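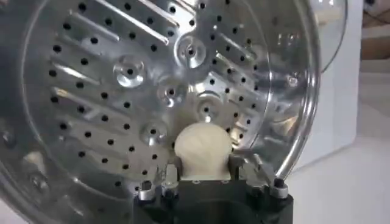
Notebook, Benjelloun bench, January

Cotton shrinkage, second run

Purpose: find out how much of the length loss in the Grekville jersey comes from the wash and how much from the dryer. The first run mixed the two and is no use for this.

Material: plain cotton jersey, undyed, from the Gisulham roll. Cut panels 288 mm square, overlocked on all four sides. Wubit Abera marked the gauge lines with the fabric pen. The pen from the first run bled and gave a line too wide to read properly. Panels lay flat on the rack overnight before marking. Should have done that last time too.

Wash: 60 C, normal cotton program, Cliklow powder, no softener. Ballast is old sheeting, already shrunk. Same ballast for every load, weighed dry. Set A came out and was laid flat on mesh. Set B went straight to the tumble dryer on the cotton setting, then flat on the same mesh.

Measurements: steel rule, read at both edges and the middle of each panel, lengthwise and across. Written on the sheet pinned to the board, not repeated here.

Observations

Set A lost length and hardly changed in width. Set B lost more length, up to 2 percent beyond A, and the edges curl toward the face. Curl makes the edge readings doubtful. Used the middle reading for B and noted it on the sheet. A glass plate on top would hold the panel down, but it must not drag the fabric while being set in place.

One panel in A is skewed. Checked the cut against the wale and it was off grain before washing, so the skew is ours. Excluded.

Panel 76 has no wash mark at all. Salma Kettani thinks it was left in the tray and never loaded. Its size agrees with that. Kept aside as an unwashed control.

Room humidity was not logged. The meter needs a battery. Flat drying is sensitive to this, so A should be read again after another night on the rack before anyone compares it with the first run.

To do

Repeat B with line drying in place of the dryer.
Cut from the other end of the roll, check grain first.
Ask Gisulham whether the roll was compacted at finishing. If it was, most of the length loss is relaxation and the wash temperature matters less than I assumed.
Battery for the meter.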